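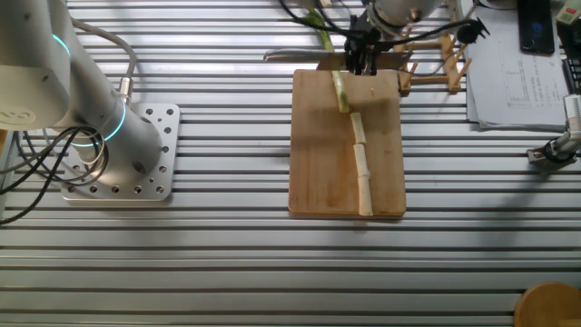 No. 186

July 1, 2024

Leeks and spring onions get cut up in this house more than anything else, so they may as well have a post to themselves. I've had a few messages since the soup post asking what I do with the green part, how I keep the board from smelling, and whether it matters how thick the pieces are. I'll go through it in the order I do it.

I cut the stalk lengthways along the board, with the white end towards me and the leaves pointing away. On a small board the leaves hang over the far side and that's fine. I used to fold them back or chop them off first to make everything fit, and all it did was scatter grit. Now I leave them on until the white part is done. They give you something to hold.

The white part gets cut into short lengths first, and I leave them in a line where they fell until I've decided what they're for. If it's soup, each length is halved and sliced. If it's going in the oven, the lengths stay whole and go into the dish with butter, salt and 100 ml of stock, lid on. I've tried it with more stock and it comes out like something from a school dinner.

The pale green section is the part I like best. It has more flavour than the white and it doesn't go to string like the dark leaves. It goes into omelettes, or into mashed potato right at the end. The dark leaves I wash and keep in a bag in the freezer for stock. When the bag is full I make the stock. When I forget, the bag gets pushed to the back and I start a second one, and at the moment there are 3 in there.

Washing: a leek needs it and a spring onion mostly doesn't. I cut first and wash after, in a bowl of cold water, and lift the pieces out with my hands so the grit stays at the bottom. Pouring the bowl through a colander tips the grit straight back over them. My mother did it that way for years and we all just chewed.

Now the board. I like a plain wooden one. Wood stains, and I've stopped minding. Beetroot is the worst, then turmeric, then strong tea if you stand a mug on it. Salt and half a lemon takes some of it out. I scrub along the grain, rinse, and stand it upright in the rack. It has to be upright. I had a Cendley board that I always left flat by the sink, and it warped so badly that it rocked when you cut on it. It went in the shed and now has plant pots on it.

For onion smells I use cold water before hot. I read that somewhere and can't say where, but it does seem to help. Bicarbonate of soda works too if the board has been let go for a while. Oil it now and then. I bought a tin of Lisosora board oil last October and have used it 2 times, so I'm no authority on how often.

The drying rack is worth a word. Ours is a wooden one with pegs, and I'd have another the same. Wire racks leave rust marks on the worktop and the plastic ones go slimy underneath. The wooden one needs to dry out itself, so I empty it at night and leave it near the window. Plates sit well between the pegs. Bowls don't, and have to be leant.

Knives: a long blade is easier than a small one for leeks. You can take the whole width in one stroke and the layers don't slide apart. If they do slide, the knife wants sharpening. I take mine to the Ongart shop when they have the man in, and in between I use a cheap steel and make a poor job of it.

The soup again, for those who asked. Three leeks, two potatoes, butter, stock to cover, salt, white pepper. Soften the leeks slowly with the lid on and don't let them brown. Add the potatoes and stock and cook until the potatoes give when you push them with a spoon. Blend half and stir it back in. It keeps for a couple of days in the fridge and gets thicker, so you'll want a splash of milk when you warm it up.

Someone also asked about growing spring onions from the root ends in a glass of water. Yes, it works, but the second lot is thin and doesn't taste of much. Change the water or the kitchen will smell.

Next time, the larder shelves, if the brackets arrive.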